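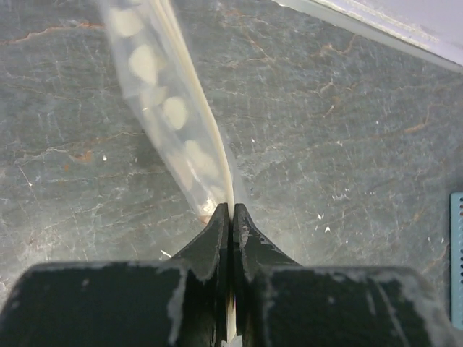

Mirnero: Grasp Verification for Soft Packaging Using the Wrist Camera Only
Final report, robotics software project course
Submitted 2024-12-23

1. What we set out to do

Pick up a see-through bag by one end, and know from software that we have it. Know it well enough that the arm can go on to the place step without a person watching and hitting stop.

Rigid stuff is easy. Close on a block, fingers stop early, width reading is bigger than zero, done. A bag pinched by its end is almost no thickness at all. The gripper closes to what it reports as fully closed whether there is plastic in there or not. So the width check we all wrote in the June assignment is useless here, and the stock grasp-success flag in the driver is the same check with a nicer name.

No force sensor on our arm. No money for one. There is a wrist camera that looks down past the fingertips, so the whole project became: can we get a yes/no out of the wrist view, fast enough to matter, and what should the planner do with it.

The code name Mirnero covers everything in the repo: the verifier, the state machine, and the logging tool.

2. Setup (short)

Test objects are packaged snacks, mostly long narrow bags with flat round cookies inside, plastic that is cloudy more than clear. We also tried some pouches that were opaque, see section 6. Table is a dark stone pattern with veins and light cracks running all over it. We did not choose it, it is what the Beddoe bench has. It ended up mattering a lot.

Software stack:
Drukico for motion planning and collision checking
Zarden as the camera and gripper driver layer
our own Python on top, one process per node, messages over the lab's usual bus

Everything runs on one desktop. The verifier does not get the GPU because the other group's job was always on it, so it is CPU only. That was a constraint at first and then we kept it on purpose.

3. The verifier

3.1 First version (did not work)

Frame differencing. Take a frame before close, take a frame after close and lift, compare the region between the fingertips. If it changed, there is a bag.

Problem one, the fingers themselves move so of course it changed. Masked the fingers out. Problem two, after the lift the background shifts because the camera moves with the wrist. Everything changes. Problem three, the table. Pale hairlines on dark stone look a great deal like creases in plastic if all you have is gradients. The differencing score was high for empty grasps over a busy patch of table and low for real grasps over a plain patch. Basically backwards.

Threw it out after two weeks. Should have been two days.

3.2 Second version (kept)

The useful fact is that the camera is bolted to the wrist. Whatever is held moves with the camera. Whatever is not held does not. So do a small motion on purpose after the lift, and look at what stays still in the view.

We call it the wiggle. Steps:
close, lift a little
grab frame A
move sideways a short distance at low speed
grab frame B
move back, grab frame C
compute dense optical flow A to B and B to C
split pixels into still and moving

Table pixels all move together, opposite to the wrist, bigger or smaller depending on height. Finger pixels stay still. Bag pixels near the pinch stay nearly still. Further out the bag swings, and the part of it still resting on the table drags along behind, so we only trust a window close to the tips.

The see-through part was the headache. Flow on cloudy plastic gives you a mix, the bag surface says still and the table behind it says moving, and the flow algorithm picks whichever has more texture. On our table that is usually the table. Fix was to weight pixels by where opaque features are expected. Two kinds work well:

the folded seam. It is opaque, it is long, and it runs down to the pinch. A stripe that stays still in the view and ends at the fingertips is very strong evidence.
the contents. Cookies show up as pale blurry discs. Soft edges, so bad corners, but big enough blobs that flow on a downsampled image tracks them ok.

So the final score is a sum: still pixels in the tip window, plus a line term for the seam, plus a blob term for contents. A small logistic model puts the weights on those terms. We tried a small conv net as well. It scored a bit better on the held-out frames and worse on the arm, and we couldn't explain any of its misses, so logistic it is.

3.3 Training data

2,339 labeled frame triples. Labeled by us, by hand, with a keyboard tool (h for held, e for empty, s for skip). Skip was for cases where we argued. Recorded over many sessions with different lighting, and with junk left around the edges of the workspace on purpose so that the model doesn't learn that a clear border means anything. Split by session and not by frame. The first time we split by frame and got a beautiful number that meant nothing, because neighboring triples are nearly the same picture.

3.4 Finger mask

Static mask did not hold up. The fingers are black but they have picked up a lot of pale scuffs, and every scuff is a nice trackable feature that stays perfectly still in the view. Which is exactly what the verifier is looking for. Empty grasps came back as held because of scratches. Took us a whole evening to see it.

Now the mask is computed from the reported gripper opening plus a margin, and we re-fit it at startup with an empty closed gripper. Re-fit takes a few seconds. Has to be done with nothing in the fingers, obviously, and the startup script now asks you to confirm that.

4. Planning and state machine

States: SEEK, APPROACH, PINCH, LIFT, WIGGLE, TRANSFER, PLACE, RECOVER.

SEEK finds the bag from the same camera at a higher pose and picks an end. Which end: the one with more free space around it according to the Drukico scene. Other things standing on the table (trays, baskets) are added to the scene as boxes by hand from a config file. No automatic obstacle detection, we ran out of time. If you bump a basket the config is wrong and nothing will tell you.

PINCH approaches with the finger axis across the bag end. Closing speed is slow for the last part because a fast close pushed the bag end out sideways.

WIGGLE returns held, empty or unsure. Three outcomes was the best design decision in the project. With just two we had to pick a threshold, and every threshold was wrong for somebody. Unsure triggers a second wiggle in the other direction. Unsure twice counts as empty.

RECOVER opens, goes up, goes back to SEEK. Max 6 tries and then it parks and beeps.

Time limit on the verifier is 200 ms from the last frame to the decision. Anything longer and Zarden's watchdog decides the client is dead and opens the gripper (!!). We found this out the fun way. The watchdog setting can be changed but it is shared with the other groups, so we made the code faster instead: crop first, then downsample, then flow. We were doing it in the opposite order before, for no reason other than that was the order we wrote it in.

5. Results

58 full trials on the arm with the final code. One trial = bag put down by hand in some random orientation, then the robot runs until PLACE is finished or it parks.

What went well
no trial ended with the arm carrying nothing to the place position. That was the main failure of the baseline (width check only), which did it constantly.
second wiggle resolved most of the unsure cases
the seam term alone gets most of the way there when the seam is on the camera side

What did not
seam facing down. If the bag lands seam side to the table then the line term is weak and we depend on the blobs. More unsure, more retries, slower.
cookies bunched at the far end, nothing near the pinch but bare plastic. Same story.
glare. A bright crinkle right by the tips will slide over the plastic as the wrist moves, so it looks like moving background. We clip saturated pixels now, helps but not fully.
false empty. The robot has the bag, decides it doesn't, opens and drops it from low height. Not dangerous but annoying, and it costs a full cycle. We tuned in this direction deliberately, a false held is worse.

Also crumbs. Tiny pale specks on the table were fine, they move with the table. Crumbs stuck to a finger were not fine, same problem as the scuffs. Wipe the fingers before a session. It is in the readme now.

6. Things we tried that are not in the final version

Listening to motor current at close. Plastic film makes no difference we could measure.

Opaque pouches: the verifier works better on them, no surprise, since there is no table showing through. But SEEK was tuned on the cookie bags and kept choosing bad ends, so the trials were a mess and we don't report them.

Wiggle in rotation instead of sideways. Nice in theory, in practice the bag swings so much that the tip window fills up with blur.

Checking continuously during TRANSFER. We would like this the most. Right now we verify once and after that just trust it. If the bag slips halfway across, we don't know. The flow code could run during the transfer but the still/moving split assumes a known small motion, and we'd need the planned velocity from Drukico at every frame, properly time stamped. The stamps from the two systems did not agree and we had no time to sort out the clocks.

7. Logging tool

Was not in the proposal but took maybe a third of the work. Every WIGGLE writes the three frames, the mask, the score terms and the decision into one folder. A small viewer flips through them with the arrow keys. Every bug in section 3 was found in the viewer and none of them from staring at the plots. If the next group keeps one piece of our code, keep this one.

Known bug: viewer crashes on a folder with a missing frame C. Delete the folder and restart.

8. To do for whoever picks this up

fix the clock offset between Zarden and Drukico first, before anything else
verification during transfer
obstacle boxes from the camera and not from a config file
estimate seam side before picking, and pick the end accordingly
unit tests for the mask fit, there are none
the config loader silently ignores keys it dosen't know, so check your spelling

Repo layout is in the readme. Weights are in the models folder, the file ending in _final2 is the right one, not _final.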